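Small bathroom, no window: shower curtain or glass panel?

3 min read

Posted in Bathrooms, on a Wednesday

We are finally redoing the bathroom in our place on Park, and I'm so excited I've been drawing floor plans on envelopes. The room is tiny. The toilet sits close to the shower, there's no window, and the fan is older than I am. Right now we have a curtain on a tension rod and it blows in and sticks to my leg every single morning.

My question is whether to keep a curtain (a nicer one, on a proper rod) or spend the money on a fixed glass panel. Parketti has one on sale for 379 and it looks gorgeous in the showroom. My other half thinks it will make the room feel bigger. I think I'll be wiping it forever. We also have very hard water here, if that matters. What would you do?
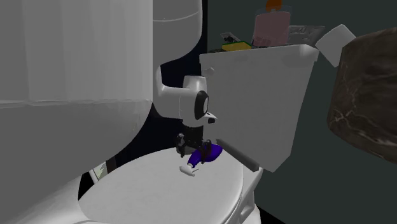 Gray curtain beside the toilet, lid closed.

plullilero_fan

Curtain, curtain, curtain! I've had both and I would go back to fabric in a heartbeat in a room that size. The sticking to your leg thing is so easy to fix. Get a curved rod, which gives you elbow room, and a liner with weights in the hem. Mine is the Plullilero cotton one and I've washed it more times than I can remember – it goes in with the towels, warm, no bleach, and gets hung back up damp. Pull it all the way closed after you shower so the folds can dry.

With hard water, glass is a commitment. I used to squeegee ours every day and still got that cloudy bit along the bottom where the seal is. A new liner costs me next to nothing and takes five minutes to swap. Also, and I feel strongly about this, a curtain lets you change your mind! I had stripes all winter and switched to plain in August and it felt like a new room.

Whatever you pick, measure from the rod to the floor before you order. A standard curtain was too short for us once we raised the rod, and I loved the look of it higher up so I ordered an extra long one.

Bristero_Bath

Glass looks great but check your wall first. Ours was out of plumb and the installer had to order a wider channel, another 95 on top of the panel. You also want to know there's something solid behind the tile where the channel screws in.

The bigger thing for me is the toilet. Stand a piece of cardboard up where the panel would go, the full size of it, and leave it there for a weekend. Sit down, stand up, clean behind the bowl, try to get the plunger in. We did this and moved our panel idea over before anybody cut anything. My spouse laughed at the cardboard and then walked into it twice. You want at least 30 inches of width for the toilet in most places, but your local code may say something different so look it up.

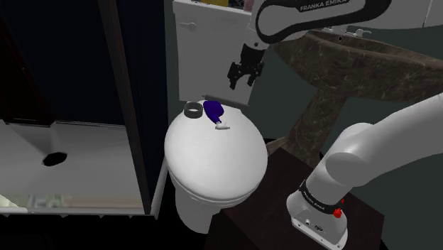
Toilet in a small bathroom. Check the space on both sides before you add a panel.

And replace the fan! No window plus an old fan is going to give you mildew with either one. I'd do that first, out of the same budget. Run it for a good while after the shower, on a timer switch if you can. I adore my timer switch more than is reasonable.

tilesandtea

Glass. Wipe it with a towel when you're done, it's really no big deal. Vinegar for the spots, but keep it off natural stone.

Comments

Original poster: Thank you all so much! The cardboard is up and I already hate where the panel would go, so I'm leaning curtain. Does the curved rod need to be screwed in?

plullilero_fan: Mine is, yes. There are tension ones but I had trouble with a heavy curtain. Put it up before you buy the liner – and post a photo!

grout_of_order: Seconding the fan. Ours was 55 on clearance and it's the best thing in the house.

tilesandtea: Still glass.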